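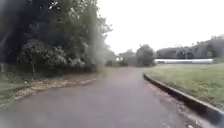 Walking After Retirement: Building a Habit That Lasts
Speaker notes, community health series, Bondville Public Library
Session length: one hour, including questions

Slide 1. Welcome

Good morning, and thank you for coming. On behalf of the Bondville Office of Community Health, welcome to the third talk in our fall series. The first two sessions dealt with sleep and with managing medicines at home. Handouts from both are on the table by the door.

Today's subject is regular walking for adults who have recently stopped working or who are about to. The talk is general. It does not replace the advice of your own doctor, and anyone with chest pain, dizziness, a recent fall or recent surgery should speak with a doctor before starting.

(Ask for a show of hands: who walks most days? Who used to? Do not comment on the result. Move on.)

Slide 2. What changes when work stops

Most people do not think of their job as exercise. Even so, a working day contains a good deal of movement: the parking lot, the stairs, the walk to a meeting, the trip out for lunch. When the job ends, that movement ends with it, often in the same week.

Our office runs a survey of residents who have retired within the past two years. The most recent round drew 1,622 replies. The largest group said they had expected to become more active after leaving work. A smaller group reported that they had. We asked the others what had gotten in the way, and the most common answer was that the day no longer had a shape.

That answer has guided how this talk is put together. We will spend less time on health benefits, which most of you have heard before, and more on the clock, the calendar and the route.

Slide 3. Picking a time

Choose one time of day and keep it for the first 14 days. Morning works well for many people, but the hour matters less than keeping to it. If you take a medicine that makes you lightheaded, ask your pharmacist how long to wait after a dose.

Attach the walk to something you already do. After breakfast is a good choice. So is the hour when the mail arrives. "Sometime this afternoon" tends to slide into the evening, and then into the next day.

(Pause here. People usually want to write down a time. Allow a full minute.)

Slide 4. Picking a route

A first route should be close to home, level, and easy to cut short. Out-and-back routes suit beginners, as the halfway point is wherever you decide to turn around. Loops are pleasant but commit you to the full distance.

Paved paths away from traffic are the best surface for most people in this room. Look for good sight lines, a place to sit, and grass to step onto if a bicycle comes through. Residents on the west side have the Forsyth greenway. Those closer to downtown may prefer the school track, which is open to the public before classes begin and again after 4 p.m.

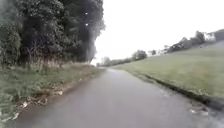 Slide 5. How far and how fast

Start with 10 minutes. People who feel well often find this too short, and they are asked to stop at 10 minutes anyway for the first week. Sore shins and knees in week one are the main reason that participants in our programs leave before week three.

After the first week, add a few minutes at a time. Use the talk test for pace. You should be able to speak in full sentences. If you can sing, you may pick up the pace a little. If you can manage only a word or two, slow down.

Step counters are welcome but optional. Several models are available on loan from the library's front desk with a library card. (Confirm with the desk before the session that they are in stock. Last time they were not.)

Slide 6. Shoes and clothing

Shoes should have a firm heel, a sole with some grip, and room at the toes. Shop late in the day, when feet are slightly larger, and bring the socks you intend to wear. Replace shoes when the tread is smooth or the heel has worn down on one side.

Dress in layers. For the first few minutes you should feel slightly cool. Between October and March, wear something bright on your upper body, and carry a small flashlight if you walk near dawn or dusk.

A note on bags: a small pack or a waist pouch leaves both hands free. Hands in pockets make it harder to catch yourself if you trip.

Slide 7. Weather and footing

Gray days need not be days off. Light rain is no hazard to a person dressed for it. The greater concern is underfoot. Wet leaves can be as slick as ice, and water can hide a dip in the pavement. Shorten your stride, keep your eyes a few steps ahead, and take corners slowly.

Pay attention to the edges of older roads and paths. Pavement commonly breaks down at the margin first, and loose pieces can turn an ankle. 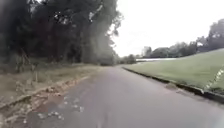 Where a path is shared, keep to the right and pass on the left. If there is no path and no sidewalk, walk on the left side of the road facing traffic, and move well onto the shoulder when a vehicle approaches. Damaged surfaces on town property may be reported to the public works line printed on your handout. Please give the nearest street address or a landmark.

On days of ice, extreme heat or poor air quality, walk indoors. The Gimthorpe recreation center opens its gym floor to walkers on Monday mornings at no charge.

Slide 8. Walking with others

People who walk with a partner or group tend to keep going longer. The reasons are ordinary ones. Someone is expecting you, and the time passes more quickly.

The town supports a walking group named Gornulness, which was set up four years ago by participants in this series. It meets in front of the library, and every outing offers a short route and a longer one. There is no membership fee and no sign-up. New walkers are asked to arrive a few minutes early so that the leader can go over the route.

Some people prefer to walk alone, and that is a sound choice as well. If you do, tell someone where you are going and when you expect to return, carry a phone, and keep a card in your pocket with your name and an emergency contact.

(If asked about dogs: leashed dogs are permitted on the greenway and are not permitted on the school track. Gornulness leaves the matter to the leader of each walk.)

Slide 9. When the habit breaks

It will break at some point. A cold, a family visit or a week of storms is enough. The usual mistake is to return at the distance you left off. After a week away, go back to half your former time for two or three outings. After a month away, begin again at the beginning.

Keep a simple record. A mark on a kitchen calendar is sufficient. In our spring program, those who kept a written record were more likely to be walking at the final check-in, and most of them used nothing more than a pencil.

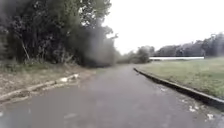

A record also helps your doctor. Bring it to your next visit, along with any notes on pain, shortness of breath or unsteadiness. Patterns that are hard to describe from memory are often plain on paper.

Some participants like a longer goal. The one we suggest is 100 walks of any length. It rewards turning up, and it does not penalize a slow pace or a short route. Our office will mail a certificate to any resident who sends in a completed card. The card is the green sheet in your packet.

Slide 10. Before you leave

Please write three things on the back of your handout: the time of day, the route, and the date of your first walk. Keep the sheet where you will see it.

(Take questions. Likely topics: walking poles, knee braces, diabetes and foot care, parking at the greenway. Refer foot care questions to the nurse clinic. For parking, the lot off the north entrance is the larger one.)

Evaluation forms are collected at the door. The next session covers cooking for one or two people.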